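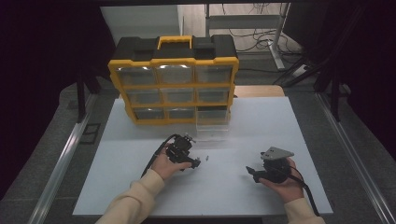
The nine-drawer organizer on the big table, bottom right drawer out.

About Hattar Sound
2 min read

Hi, I'm Rania, and I make records with people who mostly still have day jobs. Hattar is my studio, my tiny label, and (on Monday nights) a beat class that got way out of hand in the best way!

I started out as a singer in a band called Promance. You haven't heard of us, that's fine, my own cousins haven't either. We pressed 100 copies of our only EP and I still have 53 of them, so if you book a session please take one home. Please. What I loved was the part after the gigs, sitting up with Bilal Nseir and his four-track, moving one snare hit back and forth until it felt right. When the band split up I kept the snare obsession and signed a lease.

These days there are three of us. Bilal does the mixing and most of the arguing about mixing. Graça Sampaio runs the vocal room, and rappers who come in for one hook tend to come back for a whole album with her — she hears the breath you didn't take. I produce, play bass when the bass player is late, and answer the email.

We work on hip-hop and soul mainly, plus whatever Jihad Qudah is calling his stuff this year. His record Tirmont was our first release, and it was tracked here start to finish, including the rain on the last song (real rain, back window open, 2 a.m.). Ebbe Amundsen's instrumental tape, Istent, came next. Both were runs of 1000 and there are a few Istents left.

If you've never recorded before, come anyway. Bring lyrics on your phone, half a beat, a voice memo of you humming in the car. We'll put the kettle on and press record early, before you get nervous. Write to me through the contact form and tell me what you've been listening to.

Recent posts
Mixing Tirmont on small speakers
What to bring to your first vocal session
Monday beat class: December dates
Graça on warming up when you hate warming up

We use cookies to remember your player settings. By staying on this site you agree to our cookie policy. Accept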